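Ticket 1341: Washer leaves wet spots and stops at rinse
Status: Open (reopened by customer)
Product: Sturnix front loader
Opened by: Morena Russo
Assigned to: Natalina Martinelli, Gunton Appliance Support

June 16, 2022
Morena Russo wrote:
Machine stops before the last rinse and shows the drain light. Your phone line told me I was overloading it. I doubt that. It does the same thing with two pillowcases in the drum. I bought it in February and it worked fine until last week.

Natalina Martinelli wrote:
Thanks for the details. Please clean the drain filter behind the lower panel, then run the 60 minute cycle empty and tell us where it stops.

Morena Russo wrote:
Filter cleaned. There was a hair tie and some lint in it, nothing that would block a pump. Empty cycle stopped with 40 minutes showing. The help page says "in most cases cleaning the filter solves the problem." I would like to know who counted.

Natalina Martinelli wrote:
Understood. Can you check the height of the drain hose? The end should sit at least 65 centimeters above the floor. If it is lower, water can siphon out while the machine is filling.

Morena Russo wrote:
It was lower. The Bianchini installer pushed it down behind the cabinet. I raised it and tied it. The cycle got through the rinse once, then failed on the next load. So either the hose is half the problem or it was luck. I am not closing this on one good load.

Natalina Martinelli wrote:
One pass is not enough for us either. I am changing the status from Solved back to Open. The first status was set automatically after your reply. Please do not buy the Muvska cleaning tablets the help page suggests until the pump has been looked at.

Morena Russo wrote:
I had no plans to. A tablet is not going to fix a pump. Also, the form asks for fabric type every time I reply and will not let me skip it. I put "other." Attachments below.

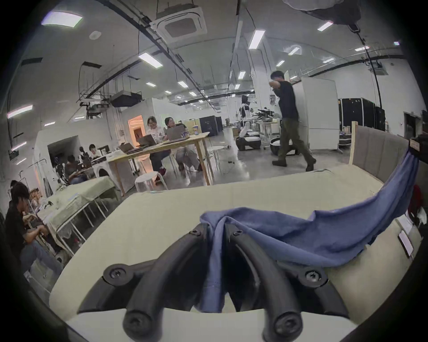 Bluish-purple cloth, bunched up where it is held.

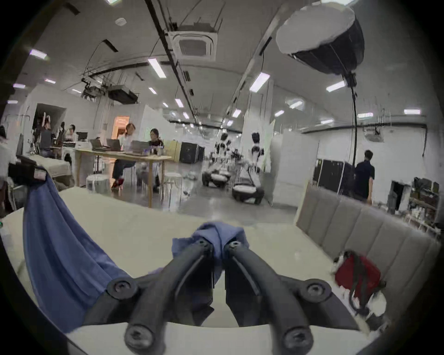 Related question from the help page:
Why does my washer stop with water still in the drum?
The pump is not moving the water out. Check the filter and the drain hose first, and if both are clear, have the pump tested before you pay for any other part.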